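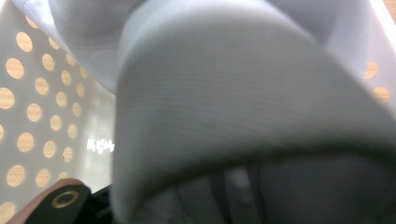
Azucena Figueroa wrote to us after the last round that she almost did not apply, as she thought a mending course would want people who can already sew. She could not thread a machine in January. She asked us to put this in the first lines next time, so we do it now: you do not need to know how to sew.

Call for participants: Mending Evenings at Vimevia

Vimevia is a small workshop for repair of clothes and house textiles. We are looking for 11 people for our next group. We meet every Thursday from 6:30 to 9 in the evening, in the room over the Meléndez fabric store. The door is on the side street, next to the bicycle rack. The room is up one flight of stairs and there is no elevator. If stairs are difficult for you, please write to us, we can hold some evenings downstairs after the store is closed.

What we will work on

The first weeks are for hand sewing: buttons, hems, small holes in socks and sweaters. After this we go to knit fabrics, which many people are afraid of. A ribbed cuff that lost its stretch can be replaced, and the new one must be cut shorter than the opening and pulled a little while you sew. It takes some tries. Rigoberto Meléndez teaches this part and he is patient. Zippers come near the end.

Each person also chooses one bigger piece from home and repairs it during the course. Last time we had a winter coat, a tent bag and a very old tablecloth.

What we ask from you

- You are 16 or older.
- You can come to most of the evenings. If you miss 2, it is okay, but please tell us before.
- You bring clean clothes to work on. We can not accept leather or fur.
- You stay ten minutes to sweep the threads and cover the machines.

What it costs

The price for the full course is $200, with needles, thread and use of the machines included. We keep three places at half price. Write "reduced place" in your message, you do not have to give a reason or send any papers.

How to apply

Send a short message to Aurelio Escobedo through the contact form, or leave a note at the store counter. Tell us your name, a phone number, and one thing you would like to repair. Please do not send photos of it yet - our mailbox is small. We answer everybody within one week. If the group is full, we put you on the list for the next one.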